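**Gurbridge tightens coating rules for reusable parts bins**

Tue 19 May – The Gurbridge recycling and reuse authority has published a revised specification for the returnable containers used by shops and small manufacturers in its shared packaging pool. The document replaces a version that had been in force for 4 years and changes how bins are inspected, cleaned and retired.

The main change concerns surface coatings. Under the old text, a container stayed in circulation until its walls or base failed structurally. The new text adds a separate limit for coating loss, measured on the inner faces only. Outer scuffs and label residue no longer count toward rejection, provided the pool number can be read by a handheld scanner.

Elvira Ccori, who led the technical review, said the earlier rule had produced two problems at once. Sound containers were being withdrawn for cosmetic damage on the outside, while others with heavy interior wear were passed because their corners and rims were still true. "The inside face touches the goods, so the inside face should decide," she said.

Inspectors examined 228 containers returned to the Gurkmont depot in November. Each was washed, dried overnight and checked under a side light. Wear was recorded by zone: base, long walls, short walls and dividers. The review found that dividers lost coating faster than any other zone, with most of the loss on the lower half, where parts slide down and come to rest. Sloping dividers wore more than vertical ones.

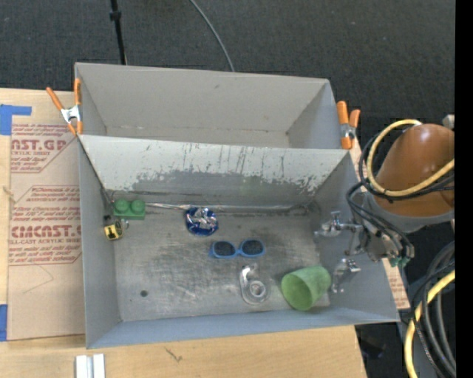

The specification sets the interior limit at 5 percent of the coated area of any single zone. Containers above the limit go to recoating if the base material is sound and to scrap if it is not. A container may be recoated twice. The recoating date must be stamped on the rim, and the pool record updated before the unit is released.

Washing instructions have also been rewritten. The previous text permitted wire brushes for dried adhesive. These are now excluded for all interior surfaces, along with abrasive pads above a medium grade. Depots may use a plastic scraper and a warm alkaline wash, followed by a clean rinse. Drying temperature is left to the depot, but containers must be stored open side down until they are reissued.

Two suppliers have coatings approved under the new text. Grakine offers a single-layer product that cures in an oven and is meant for full recoating. Cusi supplies a two-part brush-on product for local repair, approved for vertical and sloping faces but not for bases. Test sheets for both are attached to the specification as annexes. A third application was returned for more data on adhesion after repeated washing.

Cost is the main objection from pool members. Thanakorn Wongsuwan, who runs a hardware wholesale business in Gurkmont, has nearly 400 containers on long-term hire and expects a higher share of them to be called in during the first inspection round. He supports the interior limit but wants the authority to lend replacement units while recoating is under way. "A bin that is in the oven is a bin I can't ship in," he said.

The authority's response to that point is partial. Members may draw temporary replacements from the Gurbridge reserve, subject to stock, and will not pay hire on a unit while it is at the depot for recoating. Transport in both directions remains at the member's expense. A proposal to share transport costs was considered during the review and deferred to the next budget.

Containers already in circulation do not have to be presented early. They will be checked against the new limit at their next scheduled return, and any unit without a scheduled return must be presented before the end of November. New containers entering the pool must meet the specification from the date of publication.

The inspection form has been cut from three pages to one. It lists the zones in the order an inspector reaches them, with a box for the estimated loss in each and a single line for the decision – reissue, recoat or scrap. Depots may keep using printed copies of the old form until their stock runs out, but the zone figures must be written in by hand on the back.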